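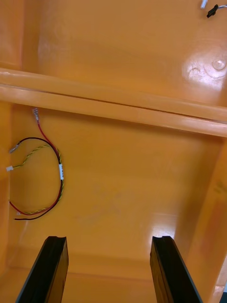
Page 5 of 39

This site uses cookies. Accept or manage settings

Talham Burial Ground and Memorials Group
Minutes, June meeting, 7.30 pm

1. Last minutes. Agreed, with one spelling put right.

2. Death notices page. Zudard offered to host our notices for 300 pounds a year. Members asked what we would get that the parish website doesn't already give us. The letter did not say. It also promised "lasting remembrance", yet the contract runs for twelve months. No decision until we see what happens to the notices if we stop paying.

3. Old register. Dorico say 354 entries have been typed up. 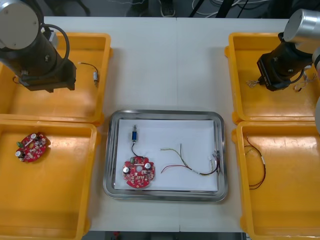 The meeting wanted a sample checked against the burial book before the bill is paid, as the last batch had two husbands listed under their wives' maiden names. Clerk to write.

4. Ondieki bench. The family's wording was approved. The quote for the plaque was thought high and the delivery date hopeful. Second quote to be sought.

5. Any other business. The gate sticks again. The repair was said to be permanent.

Closed 8.50 pm.

Contact the clerk | © Talham Burial Ground and Memorials Group | Back to top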